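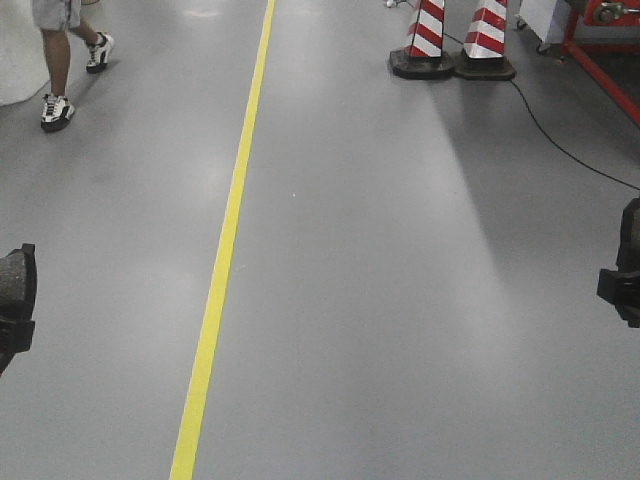
I've been reading survey answers about how people walk to lunch for most of the spring, and I still get a little thrill when two strangers in different buildings write the same sentence. The question I care about is simple: when you work on a big site, who do you end up eating with, and did you choose them? My hunch going in was that friendship did most of the work. Now I think the route does a lot more than I gave it credit for. A yellow line painted on a gray floor, with somebody in shorts walking along to one side of it, is pretty much the whole theory in one go (see Figure 1). People keep to the path that's laid out for them, they fall in with whoever else is on it, and a few weeks later they're calling it "my lunch group."

Research > Workplace Life > Working Papers

2025-07-21
By Yiran Xiao
12 comments | 20 shares

3. What people told us about the walk

3.1 Where the answers came from

The survey went out in April to everybody on the day shift at two sites, Cheetham and Lirus. Cheetham has one cafeteria, dead center, and all the walkways feed into it sooner or later. Lirus is the long skinny one (if you've been there you'll remember the hallway!) with a lunchroom at each end. We got over 3000 usable answers, which was way more than I'd budgeted reading time for, and I read every open comment myself before anyone started coding them.

I should say that the coding scheme is borrowed from the Biltinel diary study, with the "eats alone" category split in two. I wanted to keep people who like a quiet half hour apart from people who just can't find a seat. Those are really different lunches, and the old scheme lumped them together.

Figure 1. Marked floor line with a person walking to the left of it.

3.2 Company on the way

At Cheetham, people mostly named lunch partners from other teams. That surprised me, and I went back and checked the team codes to make sure I hadn't flipped a column. I hadn't. What they had in common was the door they came out of. One person wrote that she'd eaten with the same man for a year before she learned what his job was, and I love that, partly because the year before I'd done exactly the same thing with a guy from payroll. 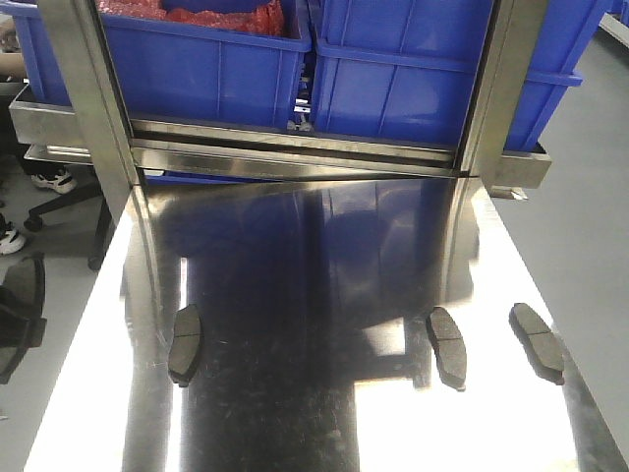
Lirus was messier. With a lunchroom at each end, people in the middle of the building could go either way, and a lot of them told us they switched depending on the menu. Their lists of partners were longer but they felt less sure about them. "I know a bunch of people to nod at" came up in one form or another again and again. When we asked who they'd call if they needed a ride home, the folks in the middle left that line blank more often than the folks at either end did.

I don't want to push this too far. We didn't ask how long anyone had been on the job until the second mailing, so for the first batch I can't separate new hires from old hands. The seating app (Skiva, for anyone who had to use it) was also down at Lirus for part of the month, and some of the switching may be fallout from that. Section 4 goes through the ride-home question again with the first mailing taken out.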